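Teltstead Opens Registration for Backyard Poultry Keepers

TELTSTEAD, 2 August 2024. The Town of Teltstead has opened registration for residents who keep chickens, ducks or other domestic fowl on residential lots. The requirement applies to existing flocks as well as new ones and covers all addresses within town limits, including the Perrin and Jondby neighborhoods.

Under the ordinance adopted this spring, a household may keep up to five hens on a standard residential lot. Roosters are not permitted on lots of less than one acre. Coops and fixed runs must stand behind the main dwelling and may not be attached to a fence shared with a neighboring property. Owners of movable coops must keep them within the same limits.

Registration is free of charge and remains valid for two years. Applicants are asked to provide the address of the property, the number and kind of birds kept, and a simple sketch showing where the coop is located. Tenants must also submit written permission from the property owner.
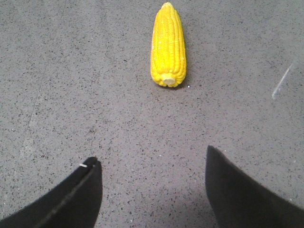
A bright yellow ear of corn.

Feed must be stored in closed metal or heavy plastic containers with tight lids. Whole corn, scratch grain and kitchen scraps may be given to birds during the day, but leftovers must be removed from the ground by nightfall. The Department of Animal Services received more than 100 calls last year concerning rats and raccoons near residential coops, and the storage rules were written in response to those reports.

"Most of our poultry keepers already follow these practices," said Adelmo Farina, director of Animal Services. "Registration allows the department to reach them quickly if there is a disease notice in the county, and it gives neighbors one office to call with a concern."

Households whose flocks exceed the limit on the date of registration may keep their present birds but may not replace them until the number falls to the permitted level. Inspections will be carried out by appointment only, except where a complaint has been filed.

Forms are available at the Animal Services counter, 849 Brorkatari Road, and at the public library. Completed forms may be returned by mail or in person through the end of August.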